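Offener Tag bei Fleko, So., 5. Juli

**Die Wäsche ist der ehrlichere Test**

Fahad Marwat führte durch die Halle in Ituvcombe und nannte zuerst die Zahl der Einzelgriffe: 2,255 seit Januar — gezählt, wie er sagte, ohne die Abbrüche. Mich interessieren die Abbrüche. Ein Greifer, der starre Quader stapelt, beweist wenig. Stoff hat keine feste Form, und jede Lage im Korb oder in der Trommel verlangt eine neue Griffplanung.

Shazia Bangash hält dagegen, Haushaltsaufgaben seien als Maßstab zu weich definiert. Dem widerspreche ich. Man kann Zykluszeit, Fehlgriffe und Kontaktkräfte an der Dichtung protokollieren, bei bis zu 77 Durchläufen pro Schicht auch mit brauchbarer Statistik. Fleko sollte diese Protokolle veröffentlichen, bevor über Stückpreise geredet wird.
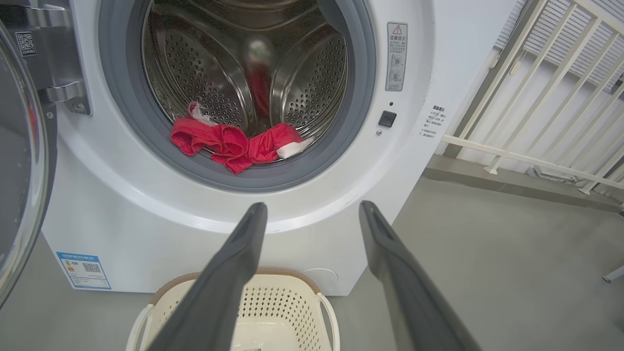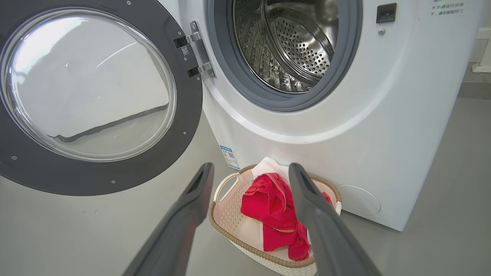 *Zwei Greiferfinger vor der offenen Waschmaschine: im ersten Bild liegt rote Kleidung in der Trommel, im zweiten ein rotes Teil im Korb.*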